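Home | News | Gigs | Shop | Contact

Apr 25, 2019

Brilo finish their second record

Well, it has taken them two winters and more pots of tea than anyone would care to add up, but Brilo have finally finished their second album, and I'm very pleased to say it's a lovely thing. It's called Condside, after the lane where Jadwiga Wilczyńska grew up, and it comes out in June on the little Celau label, on vinyl and as a download.

Those of you who came to the spring social will remember the quieter songs, with Jadwiga singing and Oluwatosin Ojo on the upright bass. Those are all on the record, but there's a good deal more noise around them now – Jarosław Stępień has brought in his old organ, and Hala Fawzy plays fiddle on nine of the songs, sometimes so softly that you have to lean in towards the speaker to catch her. My own favourite is "El Khatib", a long, swaying tune named after the café where the band used to meet before rehearsals. It starts with just bass and a bit of humming and then, four minutes in, everybody arrives at once (do turn it up for that part!).

Irena Bielecka recorded the whole thing at her place over the bakery, mostly live, with the band facing each other in a circle. She tells me they kept first or second takes nearly all the way through, and you can hear the odd chair creak if you listen on headphones. I rather like that.
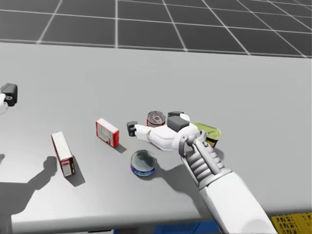
A white robotic hand over a light grey table, computer-rendered.

There will be 201 copies of the vinyl, each one numbered by hand, and members can put their name down for one from today by replying to this newsletter. Please say whether you'd like it posted or would prefer to collect it at the launch, which is on June 24 in the upstairs room, doors at half past seven. Hala will be playing a short set of her own first, so do try to come early if you can – the seats by the window always go quickly.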